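3. Felt reports and how we read them

Last updated: July

The instrument side was covered in the last section. Now the human side. Herkura is the online form people on the Jevow coast fill in after they feel something. It takes a few minutes, it works on a phone, and most people skip at least one question. For the offshore event treated here we got 127 usable reports. Usable means a place we could locate, a time that made sense, and at least one answer beyond "did you feel it."

The event itself was small for this coast. Offshore, shallow enough to be sharp in Dalen, and weak by the time it got to Terow, 100 kilometers down the shore. No damage claims were passed on to us. That makes it a good case for the low end of the scale, where the forms are messy and where most published work has little to go on.

Duplicates first. Same household, same street, same hour — we kept the fuller form and dropped the other. A few forms came in long after the event, from people who had seen the news. We kept those if the stated time was right and the answers were specific. Late forms tend to run high, a known problem, and we flag them in the supplement without correcting for it.

Location was by street where given, by postal area where not. Dalen is compact so this hardly matters there. In Terow it matters a lot: the postal area runs from the harbor up to the ridge, soft fill at one end and rock at the other. Reports with only a postal area in Terow were left out of the site comparison but kept in the totals.

The object question is the part that gave us trouble. The Herkura form asks whether small things "rattled, moved, or fell." One tick box for all of them. Rattling and falling are very far apart on any intensity scale, so a single box throws away the best clue people can give. We fell back on the free text. Cups, plates, keys in a bowl, toys on a shelf. People name the thing and then say what it did, usually in that order, and usually in less than a line. We coded on the verb and ignored the noun in the first pass, then went back for the noun.

The noun turned out to matter. A tall narrow mug and a low wide bowl do not tell you the same thing by staying upright. Neither does a mug on a smooth shelf compared with one on a rough or perforated surface. Our form has no field for any of this, and free text rarely mentions the surface at all. For the range of household and toy-type objects we mean, standing together on one surface, see Figure 2.

Figure 2. Household and toy-type objects on a pegboard table, three mugs in the foreground. Rendered view. 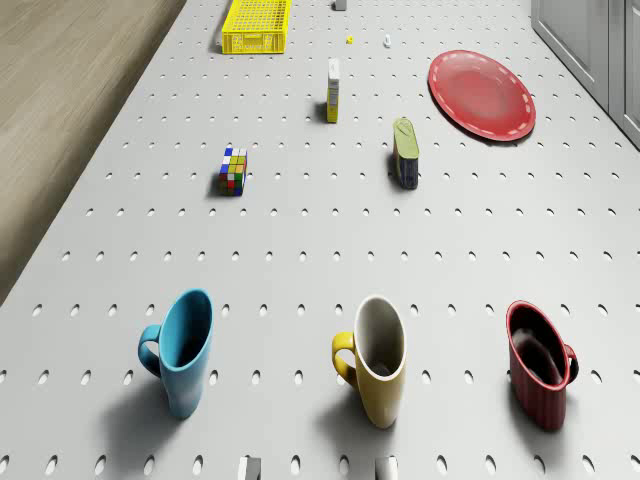 3.1 Assigning intensity

Two readers coded each form without seeing the other's work. Neither saw the location. Where they agreed, that value stood. Where they differed by one step we took the lower value, and where they differed by more we sat down and talked it out. The second case was rare and was nearly always a form where someone had written a long comment that did not match the boxes they ticked.

We used whole steps only. There are good arguments for half steps when many forms are averaged, and for a larger set we would probably go that way. With a set this size the half steps mostly reflect how tired the reader was.

Rules, in short form. Felt by a few people at rest, nothing seen to move: intensity 2. Felt indoors by several, light swinging of hanging things, faint rattle: intensity 3. Anything with clear movement of standing objects went above that, with the reader's note attached. Waking up was treated as weak evidence only. Some people wake for a truck.

Floor level is the other thing. Upper floors feel more, everyone knows this, and the form does ask. But "second floor" means two different things to different people on this coast, depending on wether the ground floor gets counted. We merged everything above street level into one class. Crude, but safe. Upper floor forms were not lowered by a step as some groups do; instead we report the two classes apart and let the reader compare.

Answers about fear we did not use. They follow the hour and whether the person was alone far more closely than they follow shaking. Same for "how long did it last." Almost everyone says longer than the record shows. Useful for other studies, maybe. Left out here.

3.2 Dalen and Terow compared

Dalen first. Most forms sit at intensity 3 for street level, a step higher upstairs. Tight spread. The old town and the newer blocks behind the station look alike, which fits the shallow rock mapped under both. A handful of outliers at the river mouth, all upstairs, all mentioning noise before the shaking. The noise reports are of interest on their own and line up with a short gap between the first and second arrivals at the Dalen station.

Terow is different. Street-level forms on the ridge say intensity 2 or not felt. Forms from the harbor say 3, and a few of the comments describe a slow roll, "like a boat" in one case. Same event, same distance more or less, very different ground. The split follows the edge of the harbor fill closely enough that we would be suprised if it were chance, though the number of located forms on the ridge is too low to put much weight on a test.

Not-felt forms are the weak spot. People who feel nothing have no reason to open the form. The ridge in Terow may be well populated with people who felt nothing and said nothing, in which case the true contrast is stronger than the one we show. Or the ridge is just empty in the daytime. Census figures help only a little there, counting as they do where people sleep. 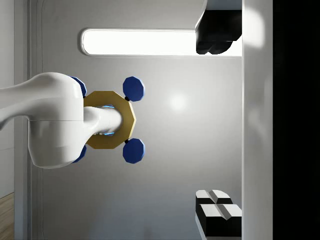 A second pass using only the forms with street addresses gives the same picture with wider error bars. Dropping the late forms pulls Dalen down slightly and leaves Terow where it was. Dropping the upper floors does more: the Dalen outliers go away completely and the harbor value in Terow softens, still above the ridge. So the ground effect survives the obvious checks. The size of it does not survive so well.

One more check, on the verbs. Where free text said "rattled" we had mostly assigned 3. Where it said "moved" we had gone higher in Dalen and lower in Terow, without meaning to. Reader bias, plain and simple — the comments from Terow were calmer in tone and both readers followed the tone. Recoding with the verbs stripped out of context removed most of that. Values given in this section are after recoding. The earlier ones are kept in the supplement for anyone who wants to compare.

3.3 What should change in the form

Split the object box. Rattled, shifted, tipped over, fell off: separate ticks. Let people choose more than one. Add one short question on what the thing was standing on, with a few plain choices and an "other." Draw the building as a sketch and let people tap the floor instead of naming it; that ends the ground floor problem in one go.

Ask the not-felt people. Either a short push message to a random set of phones in the area, or a standing panel who agree to answer every time. The panel is cheaper and would wear out faster. Push messages raise privacy questions which we have not looked into and which the Herkura operators would need to settle before anything is sent.

Keep it short though. Each added question costs forms, and on this coast the weak events are the ones where people give up first. If something has to go, drop the duration question. Fear can stay, since it is quick and people seem to want to answer it.

Open items for the next round: a proper boundary for the harbor fill in Terow, a temporary station on the ridge, and a rerun of the coding with readers who do not know the coast. The last one is the easiest and should come first. Site response from background noise is dealt with in the next section.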